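Got to the Skenda open house at 9 and the lobby was already packed, all 133 chairs gone. İlker Çetinkaya was up first, showing the demo he wrote in assembly for an old 286 – a rotating torus in 787 bytes! I've been stuck on fixed-point math for weeks and his sine table trick finally made it click.

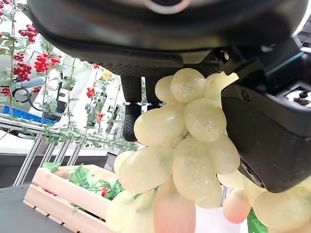
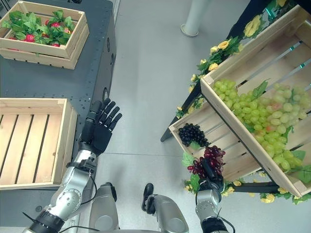
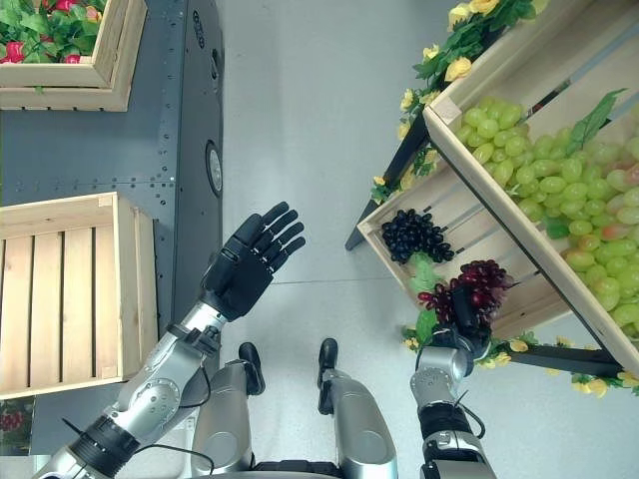 Fruit in the first two, and one open hand over the gray floor and one holding red grapes at the display in the last.

After lunch I squeezed into Lambros Balaskas's palette cycling workshop (bring your own laptop, mine died halfway). Picked up his Batis sprite editor on floppy too, number 179 of the run.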